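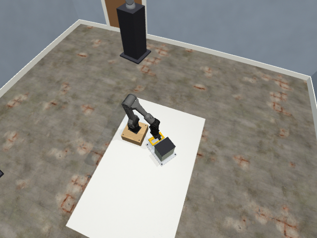 Hi all,

Sorry for the slow reply, I was on a train most of the afternoon. Flor wrote:

> Did anybody else get caught by the peso move in January? My bank
> quoted me one rate at breakfast and another by lunch, and the
> Echeverri newsletter says it'll get worse before the central bank
> meets. Should I lock in a rate for the spring invoices?
> Flor Ticona

I did get caught, Flor! I had 24 invoices out, all priced in pesos, and I watched the total shrink while I sat there drinking coffee. My fault for ignoring Fergal when he told me to bill in dollars.
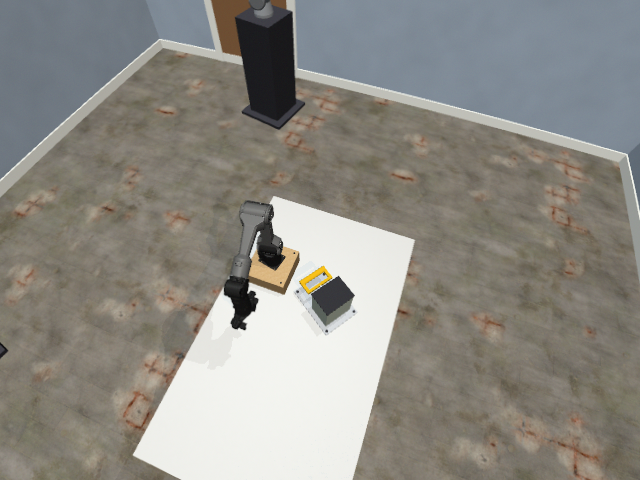
Arm on its wooden block, white mat underneath.

As for locking in, I'd do part of it. I fixed 75 percent of what I'm owed through Arano and left the rest floating, so if the peso comes back I get a little of that too (and if it doesn't, well, I'll survive). Their fee was 3 dollars a transfer – my bank wanted a lot more.

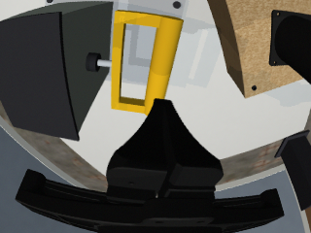 Can you get out of a forward contract early?
Usually you can, but you pay the difference if the rate has gone against you, so ask for that in writing first.

Jae-hoon, you mentioned Votum had dropped their minimum. Is that for new accounts only? I'd move over if it covers old ones like mine.
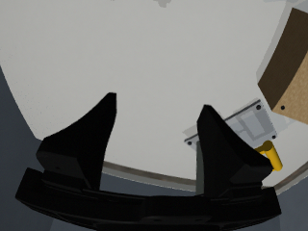
The gripper, open, over the tabletop.

I'll post my rates once the next batch clears.

Zoila Giraldo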